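Organising a Small Refrigerator for a Shared Workroom: Shelf Layout, Access and Sorting Time

Student project report, Domestic Systems and Storage unit
Group members: Alina Pop, Tudor Onu, Lurdes Barreto
Supervisor: Octavian Olteanu

1. Purpose

The project examined how the contents of a small refrigerator should be arranged so that items can be found and put back with little rearranging. The users are students in the Skusbridge workroom, who store fruit, drinks and lunches in one shared unit. Complaints logged in September concerned fruit bruised by bottles, and drinks that could not be removed until other items had been shifted.

2. Test set-up

The refrigerator was emptied, wiped out and placed on a white table for the layout work. A grid shelf and a clear drawer were available. The test load was kept simple: an apple, a smaller piece of fruit and a plastic cola bottle with a red cap. Each layout was loaded and unloaded 40 times. A trial ended when the last item had been put back in its assigned position.

Layout B assigned fruit to the grid shelf, with the apple at one end and the smaller fruit at the other, and the bottle to the drawer on its side. 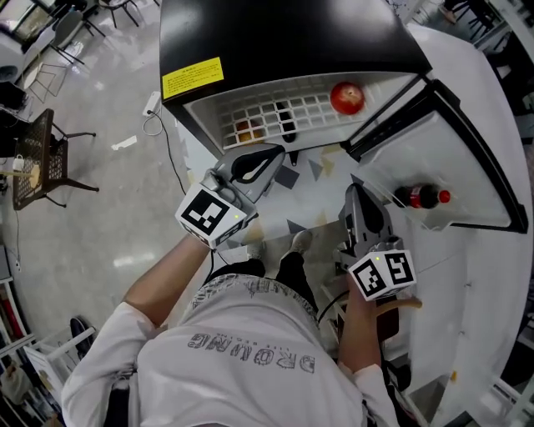

3. Layouts compared

Layout A: all items on the grid shelf, no fixed positions.
Layout B: fruit on the grid shelf, bottle lying in the drawer.
Layout C: fruit in the drawer, bottle lying on the grid shelf.

The two users for the timed trials were Alina Pop and Tudor Onu. Lurdes Barreto recorded times and noted any item that moved without being handled.

4. Results

Layout A was the quickest to load and the slowest to unload. The bottle rolled against the fruit in 6 of the 40 trials. Layout C gave no contact between bottle and fruit, but the bottle did not settle on the grid and users spent time correcting its position. Layout B produced no contact and needed no correction. Loading took longer than in Layout A because the drawer had to be opened first.

5. Access through the door opening

Reach was checked separately. The door on this unit has large moulded recesses on its inner panel, and a rubber gasket follows its edge. Items placed close to the gasket are easy to see but may be knocked as the door swings. The back wall carries a slatted grille with a round fan in the middle, and a small dial above it and to the right. Both were treated as keep-clear zones when positions were assigned.

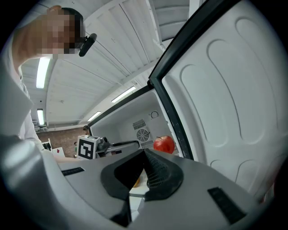
6. Recommendations

6.1 Adopt Layout B as the standard arrangement.
6.2 Leave a clear gap in front of the grille. Nothing should be stacked against the back wall.
6.3 Keep round fruit away from the gasket side.
6.4 Label the drawer "drinks" in lettering large enough to read from standing height.

7. Limitations

The load was light and did not include lunch containers, which make up most of the contents during term. Only two users were timed and both knew the layouts beforehand. Internal temperature was not measured. A repeat with 80 trials per layout and a fuller load is proposed for the next group.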